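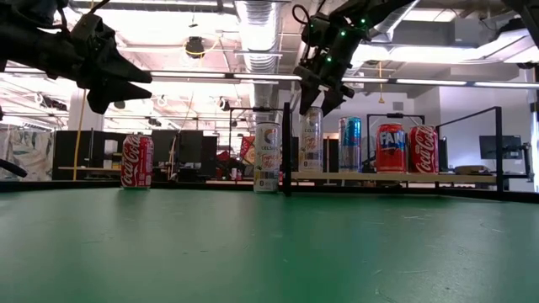

Red can, green table.

Woncombe Community Board > Household > Cans: crush or don't crush?

saltine_box
Took 134 cans to the redemption counter at Plarkero on Saturday, all crushed flat, which I did by foot in the driveway and was proud of. The clerk looked in the bag and handed it back. Apparently they need to read the barcode. I now own a bag of very small sculptures. Has anyone gotten crushed cans past them, or do I put these in the curbside bin and mourn my deposit in private?

gutterball
It's on the sign. It has been on the sign as long as there's been a sign.

saltine_box
The sign is behind the propane cage.

gutterball
So walk around the propane cage.

mothwing_ct
Drallari Scrap out on the county road takes them crushed and pays by weight. You won't get anything close to the deposit. I brought in 947 once after a whole summer of family reunions and came home with enough for a sandwich, and I didn't get the chips. If you still have whole cans, don't crush them. Rinse, shake, lids off the bin so it doesn't smell like a frat house, and take them in before the bag gets too big for the car.

pennywise_no_relation
I disagree about rinsing. It's a can. It is going to be melted. I have never rinsed one and my garage is fine.

mothwing_ct
Your garage has ants. You started a thread about the ants in April. It ran 4 pages.

pennywise_no_relation
Those were unrelated ants.

oldporchlight
You can sometimes un-crush them if they're only pinched in the middle. Blow in the opening or squeeze the ends until the label rounds out. I saved a couple dozen that way and felt terrible about how I'd spent the evening. Stomped flat is a lost cause, though. Take those to scrap and start over with a second bag.
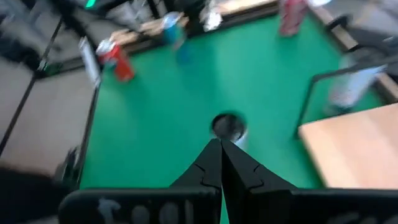 gutterball: the pinched ones still get refused half the time. Depends who's on the counter. The weekday guy will turn a can over and try again. The weekend guy treats a dent as a personal insult.

saltine_box
Fine. Drallari for the flat ones, new bag for the rest, and I'll go on a weekday. I still say they should move the propane.

3 comments

herath_rd_resident
They moved the sign. Now it's behind the ice chest.

tuesdaysoup
I had 113 turned down for being "sticky," so somebody please tell the non-rinser.

pennywise_no_relation
I can read, thanks.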